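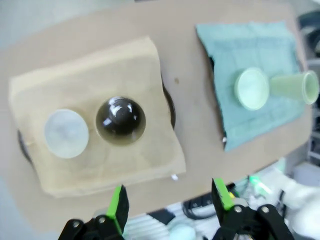

Corrado De Luca
Week five on the arm in the shed. The base no longer wobbles. I bolted it to a steel plate and put rubber under the corners.

Corrado De Luca
New finger pads are on, lime green. The old ones were hard plastic and anything glossy slid straight out. These are softer and grip a cup by the rim without squashing it.

Corrado De Luca
The job I want it to learn is simple: pick up a cup, put it on the other cloth, let go. I'm driving it by hand for now and recording each go. 60 recorded so far, 53 worth keeping.

Corrado De Luca
Most of the bad ones were cups lying on their side. The wrist has to roll almost flat to get at them and the cable catches. Rerouted it through the elbow this afternoon.

Corrado De Luca
Someone asked about the work surface. Cardboard. It's cheap, it doesn't glare, and I can pencil on it. Cloths go on top so the fingers don't hit anything hard when I come in too low.

Corrado De Luca
Still not happy with flat things. Discs are a pain - you have to catch the edge, and the cloth bunches up first. Might try a thinner fingertip, 6 mm at the end.

Corrado De Luca
Controller is the Nondon board, second-hand. Runs warm but hasn't dropped out since I changed the power supply.

Corrado De Luca
Tomorrow - retighten the finger brackets, then more cups.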